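Is 400 demos of unloading laundry enough, or am I wasting my time?
Posted in Home Automation & Robotics > Learning from demonstration

Trasen

I've been asked to collect teleoperated examples for a two-arm robot that takes clothes out of a front loader. The plan I was handed says 400 episodes and then train. I don't really believe it. The same people said the same number for picking up blocks, and blocks don't fold over themselves and hang off the door.

So far we use one machine and dark clothes, almost all black. The policy looks fine on the loss curves, which tells me nothing. On the real machine it closes on the rubber seal or on air about as often as it gets hold of a sleeve. I could keep recording the same thing, or change something and throw away what we have. Has anyone here done this with actual cloth and not in a simulator? Please don't link me to a video of a folded T-shirt.

Photo of our setup at the bottom of the page.

Pesside

We recorded 2,478 episodes of a similar task and kept 1,751 after somebody sat down and watched them. The rest had dropped garments, an operator who stopped to think with the grippers hanging in the air, or a joint reading out of step with the video. If your plan says 400 and has no line in it for watching them back, it is a plan for fewer than 400.

I also wouldn't trust the number as a number. Four hundred tries at pulling the top item off an easy pile is one example repeated a lot. Things I would check before recording any more:

Where each episode starts. Ours all began with the drum loaded by the same person in the same way, and the model learned that person's habits. Have several people load it, badly.

Black on black. Look at your head camera view on a small screen and see if you can tell where one garment stops and the next begins. If you can't, don't expect much from the model. Red trim and cuffs give it an edge to find, so I'd keep some of those in, but test without them too. Ours was very good at cuffs and useless at everything else.

Lights. A lit ring around the door throws color on everything near it. Record with it on and off if your machine allows that.

Grabs that fail. Keep the ones where the operator misses, backs off and tries again. We cut those out at first because they looked messy, and the policy had no idea what to do after a miss.

I would not throw your old data away. Put it in with a tag and train with and without it. It costs you a weekend of compute.

Ninik

just get more data. we had problems until we got more data and then it was fine. also maybe a bigger model

Abubakar

"Fine" compared to what? I'd like to see how many trials were run and who was scoring.

Mostly I agree with Pesside, except on the tagging. We did that with 3 batches and the differences between them were smaller than the differences between two runs with other random seeds. Unless you can afford to repeat each training run, you will talk yourself into a result.

What helped us was boring. We wrote down what counts as done before anybody touched the controls. Is it done when the garment clears the door, or when it is in the container? If one operator lets go early and another lays it down carefully, you have two tasks under one name. Ours had been mixed that way since January.

Second, do a test day with a person who had no part in the recording. Let them load the machine and read out pass or fail. Our rate dropped by a lot that Saturday and it was the first figure I believed.

I also have doubts about leaving packing material on the machine. Bubble wrap is full of small highlights, and a policy can hang on to those as landmarks. Peel it off for part of the set and see if the grasps get worse. If they do, you know what it was looking at.

Trasen

Thanks, both. The pass/fail definition is missing here too, so I'll start with that and stop recording until it exists. I'll try the wrap on and off after that – I'm not convinced it matters, but it's cheap to find out.
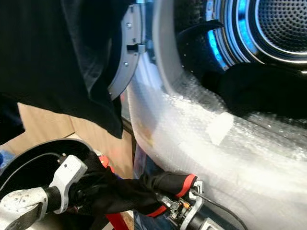
This page was last edited in January at 4:10 pm.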